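Packing and Table Assistant, part-time
Florel Home Goods, Purden Street workshop

Florel is looking for two part-time assistants to help in our packing room. We sell small items for the home, mostly jars, canisters and desk pieces, and everything that leaves the building passes over one of our tables first. The job is to get it there, check it, wrap it and put the table back in order for the next person.

The position is 22 hours a week, mornings, starting in March 2018. Training is paid at the full rate.

What you will do

Bring items from the shelves to the table and check them against the order sheet.
Look over each piece for chips, scratches and loose lids. Set aside anything you are not sure of.
Wrap and box orders. A normal morning is roughly 30 boxes, more when the Dridach shop restocks.
Wipe down the tabletops between orders and at the end of the shift.
Keep tape, paper and labels filled up at the supply shelf.

What we ask for

You should be comfortable standing for most of a shift and lifting boxes now and then. You need to read an order sheet in English and write a short, clear note when something is wrong. Packing experience is useful but we will train the right person. We care more about steady work than speed — a wrong item in a box costs us more than a slow one.

The tables

We work on broad white tabletops with a matte surface. Marks show up quickly on them, so they are wiped often. One order is on the table at a time, and pieces waiting to be checked stay at the far side, away from the wrapping area. 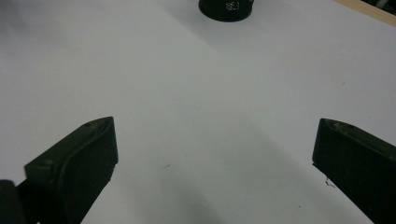 How to apply

Send a short letter and a list of past jobs to Yurii Zakharchenko at the Purden Street office, or leave them at the front desk. Please say which mornings you can work. Chak-lun Man runs the packing room and will meet applicants there for a short trial at the table, which is paid. References are requested after the trial.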